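The Year I Finally Learned to Eat Breakfast

For most of my adult life, breakfast was coffee and whatever I could hold in the hand that wasn't holding the steering wheel. I told people I just wasn't hungry in the morning, which was a lie. I was starving by ten and mean by eleven, and anyone who ever shared an office with me could have told you so.

Then I moved to Fallholm, and my commute went from 50 minutes to a walk down the hill. I suddenly had all this time (glorious, empty time!) and no idea what to do with it. The first week I just stood in the kitchen looking out the window. The second week I made toast.

Toast is where it started, and I'm a little embarrassed by how excited I got. There's a bakery at the bottom of my street called Cattaneo that does a seeded rye, and if you get there before eight it's still warm enough to fog up the bag. I ate it with butter and salt for days. Then butter and honey, then peanut butter and sliced banana, which I hadn't eaten since I was maybe nine years old and which is still, I'm sorry, one of the best things a person can put on bread.

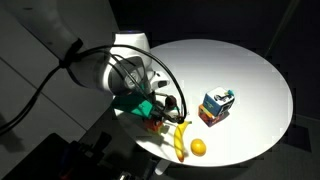
After toast came eggs, and eggs nearly finished me off. I wanted the soft, slow, custardy kind of scramble you get in hotels, and what I kept making was a sort of yellow gravel. I had the heat way too high. Turn it down, then turn it down again, and keep the spoon moving even when it seems like nothing is going on in there. Mine take a good long while now and I listen to the radio while I stir.

Oatmeal I fought for years. My grandmother's version could have held up a fence post, and I figured that was just what oatmeal was. But a café over in Plillau serves it loose and milky with a spoonful of sour cherry jam in the middle, and I've been copying them ever since. I toast the oats in the dry pan first and I use more salt than you'd think. The jam has to be tart — strawberry doesn't work, I've tried it.

I did go a bit overboard in November. I bought a waffle iron. I made a sourdough starter and kept it alive for 30 days, then left it on top of the radiator and that was the end of that. I had friends over for what I called a breakfast supper, with 3 kinds of pancakes, and we all had to lie down afterward.

These days it's calmer. Most mornings I have fruit, something on toast, and a real cup of coffee in a real mug, sitting down, with my phone in the other room. Some mornings I still run late and eat a cold pancake over the sink. My coworkers say I'm easier to be around before noon, and one of them has started asking me about eggs.

The waffle iron is up for grabs, by the way, if you live nearby and have the counter space.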